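Bodley Robotics Lab Handout 4: Comparing Two Parallel Grippers

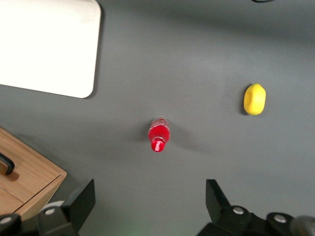 Why do we test both grippers on the same arm instead of using the arm each one was supplied with?
Using one arm keeps the reach, the joint play and the controller timing the same for both sets of trials, so most of the difference in your results can be put down to the fingers and the gripper drive.

Background

The two units are the Flarkska and the Elloler. Both are two-finger grippers and both bolt to the same wrist plate. The Flarkska closes on a position command. The Elloler closes on a position command with a current limit, and stops when the limit is reached. Read the section on current limiting in your Week 2 notes before you come in, as it won't be covered again at the bench.

Objects

A small plastic bottle of red liquid with a red cap, and a yellow lemon shape. The bottle has a ridged shoulder and a cap of a different diameter from the body, so record where the fingers made contact (body, shoulder or cap). The lemon has no parallel faces. Small errors in centring show up on it as rotation during closing, and you should note the direction of rotation as seen from the wrist camera.

The handle on the wooden drawer unit is for Part B. Leave it alone in Part A.

Part A: Pick and hold

Run 50 trials per gripper, split evenly between the two objects. For each trial:

Move to the hover pose and save a wrist image.
Lower, close and wait for the controller to report that motion has finished.
Lift, hold for 4 seconds, then set down.
Enter the result as held, slipped or missed.

A slip is any movement of the object in the fingers after lift-off, even if it isn't dropped. If the object is knocked over before the fingers close, enter a miss and reset it by hand with the arm paused.

Do not change the closing speed between grippers. If you think the speed is wrong, write that in your discussion and leave the setting where it is.

Part B: Handle pull

Approach the handle from the front, close, and pull back along the drawer axis. Log the wrist force at the moment the drawer starts to move. The Sampaio controller writes force in newtons, with the sign negative towards the base. Past reports have lost marks for plotting this upside down.

Notes on the wrist camera

The gripper fingers take up part of the lower image at all times. Mask them out before you run the colour threshold. Shadows beside the objects also need checking, particularly if your centroid sits to one side of the object. Glare off clear plastic can split the bottle into more than one blob; a small closing operation generally fixes it.

What to hand in

One table per gripper, one plot for Part B with labelled axes, and a discussion of no more than 2 pages. Include your raw log as a separate file. Marks are given for analysing failures, so describe at least one miss properly if you had any.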